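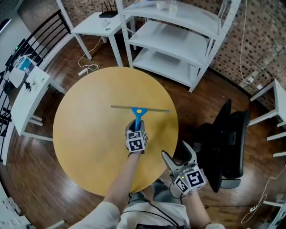

What is the best way to get a table clean with a squeegee without leaving streaks?
Overlap every pull by a third of the blade, keep the angle the same from one edge to the other, and wipe the rubber before each new pass. Most streaks come from the blade stopping halfway and starting again.

I used to think that last bit was just my opinion. Then I spent a spring helping Meifang Song with her wiping study at Dorkelik, and now it is my opinion with a spreadsheet behind it.

The study wanted to know what sort of demonstrations a robot learns table cleaning from best. One group of recordings was "free style," where the person wiped however they wiped at home. The other was "scripted," where everybody followed the same stroke order. All of it was done with hand-held grippers, the kind with marker cubes on them, so you are cleaning with a pair of claws and your dignity stays in the coat rack. We collected 2501 wipes in all. I did a good share of them and my own kitchen table has never been so neglected.

The scripted recordings won, and not by a hair. Trained on free style, the arm would begin a nice stroke, reach the middle of the table, and appear to reconsider its life. Trained on the script, it went edge to edge and got on with things. Meifang's reading is that the free wipers disagreed with each other about where a stroke ends, and the policy averaged the disagreement. I have been in marriages' worth of dishwashing arguments that work the same way.

What follows is the script, more or less, cleaned up for people with fingers.

Round tables

Don't go around. Everyone wants to go around, the table is practically begging for it, and you end up chasing a puddle in circles. Pull straight lines toward yourself, starting at the far left and moving right. The lines get longer toward the middle and shorter again at the other side. If the table is too deep to reach across, do the near half, then walk to the other side and do what is left.

Grip

Low on the handle, close to the head. In the recordings with the grip far back, the blade chattered, and you could hear it from the hallway. The gripper jaws made this worse than a hand would, but I have since tried it at home on a window and it holds for hands too. Loose wrist, firm fingers. If your knuckles are white you are scraping paint.

Angle

We tried 30 degrees and 60 degrees between blade and table. At 30 the rubber folded under and left a film. At 60 it cut cleanly on sealed tops. Pick the steeper one and keep it. The change of angle near the end of the pull is what leaves that little crescent of water you always have to go back for.

The edge

Have a folded towel waiting just under the lip and run the blade right off the table onto it. Lifting before the edge leaves a bead. This was the most common fault in the free style group by a mile, and it was the one the robot copied most faithfully. It never missed a bead. Proud little machine.

How much water

Less than you think, especially on wood. A few sprays from a mist bottle, spread with a cloth first. Don't let water sit in a seam, and if the finish is worn, skip the squeegee and use a damp cloth. Oiled wood also gets the cloth.

Your other hand

Keep it off the table. In the study the second gripper often had nothing to do, and people leaned it on the wet part out of boredom. Give it the towel.

Blades

We went through 11 of them. The Velleo was stiff and good for stainless counters, hopeless on anything with a slight bow. The Huanca was softer and forgave a lot. Dritau makes a wide one which I wanted to love, but a wide blade on a small round top hangs over at both ends of the first pull and drips on your shoes. Whatever you buy, run a thumbnail along the rubber once a month. If you feel a nick, flip the strip over or replace it, as one nick draws one line on every pass forever.

A note on practice

People in the scripted group got tidier over a session and then sloppier after lunch. Meifang stopped scheduling anybody past three o'clock, and the Thursday afternoon batch was thrown out completely. I won't say whose batch that was. The same goes for houses, I find: do the tables in the morning, and by four in the afternoon just put a tablecloth on.

Next up in March: crumbs, which the robot currently pushes onto the floor with great confidence.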